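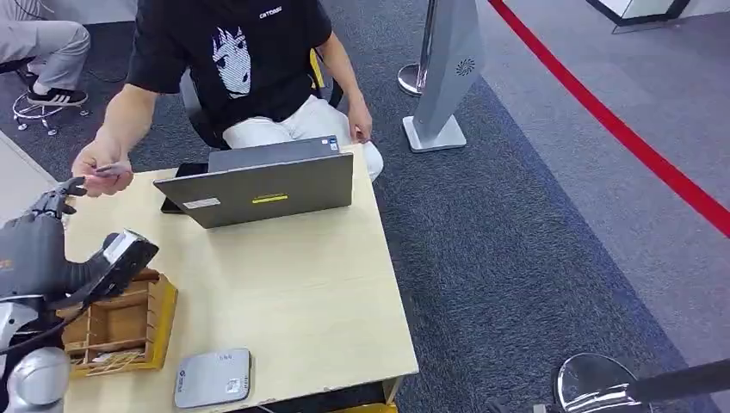

Am hellen Holztisch mit Laptop und Smartphone, eine Karte in der Hand.

Gelber Aufkleber auf dem Laptopdeckel: wie kriege ich den ab?

Kamine
Ich habe meinen Laptop gebraucht übernommen, samt rechteckigem gelbem Aufkleber unten mittig auf dem Deckel. Weiter links klebt noch ein kleines weißes Etikett, das darf meinetwegen bleiben, man muss Prioritäten setzen. Der gelbe sitzt leider, als hätte er einen Mietvertrag. Mit dem Fingernagel bin ich nach 40 Minuten an einer Ecke zwei Millimeter weit gekommen. Der Deckel ist grau, ob Metall oder lackierter Kunststoff, weiß ich nicht. Was hilft, ohne dass ich hinterher einen größeren Aufkleber brauche, um den Schaden zu verdecken?

Barry Bickerstaff
Föhn, niedrigste Stufe. Gerät vorher ausschalten und Netzteil abziehen. Den Aufkleber kurz anwärmen, nicht grillen, dann mit einer alten Plastikkarte flach unter eine Ecke fahren und langsam abziehen. Bei mir hat im August eine abgelaufene Bibliothekskarte gereicht, endlich war sie mal zu etwas nütze. Klebereste mit etwas Spülmittel auf einem feuchten Tuch abreiben. Kein Nagellackentferner! Falls der Deckel lackiert ist, geht sonst der Lack gleich mit.

Virumis
einfach abreißen

Chauhan
Wer auf Virumis hört, kann gleich neuen Kleber kaufen. Ich nehme Speiseöl: ein paar Tropfen auf ein Wattestäbchen, auf die Reste tupfen, 12 Minuten warten, abwischen. Riecht nach Salat, geht aber vorbei. Von den Lüftungsschlitzen fernhalten. Und steht auf dem gelben Ding eine Inventarnummer, frag lieber erst beim Vorbesitzer nach.

Diese Seite verwendet Cookies. Mit der weiteren Nutzung stimmen Sie dem zu.
Kontakt | Impressum | © 2019 | Nach oben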